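Unser neuer Esstisch - ein paar Bilder

Seit August haben wir gesucht, jetzt steht er endlich da! Gefunden bei Ganthorpe, für 700 Euro, und mit etwas Zusammenrücken passen 6 Leute dran. Ich hab mich sofort in das helle Holz verliebt (mein Mann wollte ja dunkel - Pech gehabt). Links laufen die Linien in schönen Bögen, zur Mitte hin werden sie lang und gerade.

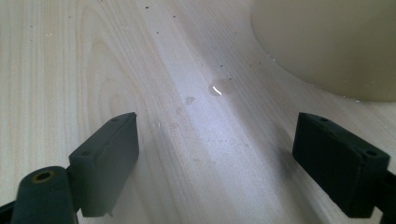
Als Nächstes kommen die Stühle dran, da schwanke ich noch. Tipps gern in die Kommentare!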